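Ticket 3156 - Célula bimanual, tarea "portátil a estante"
Cliente: Climolell
Estado: en seguimiento
Prioridad: media

Lunes, 9:40
El cliente pide revisar el procedimiento de manipulación del portátil. Según la norma interna Vevdale, las dos pinzas se colocan a los lados del equipo antes de cerrar y la tapa va siempre cerrada. Se comprueba la posición de partida. 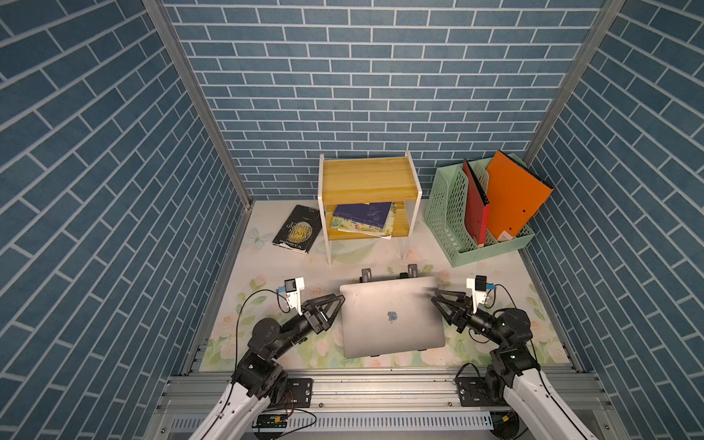 Posición de partida: portátil cerrado, una pinza a cada lado.

10:15
Configuración cargada: perfil Fistent, velocidad limitada al 25 % para objetos frágiles. El registro da un aviso de par en la muñeca al acercarse al estante, código 2247. No hay parada de emergencia. Se pide al operador que mantenga libre la balda superior y no toque los libros de la inferior, porque el plan de trayectoria los cuenta como obstáculo fijo.

11:05
Segunda revisión, ahora con la cámara de muñeca. La norma exige que el agarre sea por el borde y nunca por el centro de la tapa. 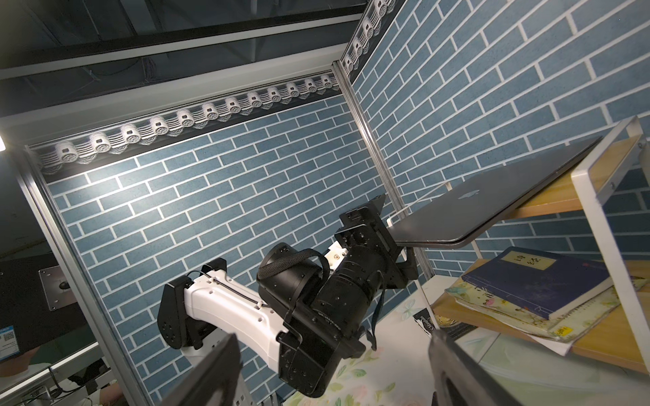
Agarre por el borde, portátil sobre el estante.

Agarre conforme. Queda pendiente el cableado: los cables de las cámaras de muñeca deben ir sujetos y con holgura para el giro completo - punto 4 de la lista de Bisht.

12:30
Instrucciones enviadas al cliente:
- Confirmar la balda superior vacía antes de cada ciclo.
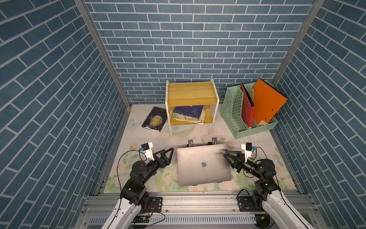
- Esperar 200 ms entre el cierre de las pinzas y la elevación.
- Anotar cada aviso 2247 con la hora y el brazo afectado.

Pendiente de respuesta del cliente. El ticket sigue abierto hasta recibir el registro del próximo turno.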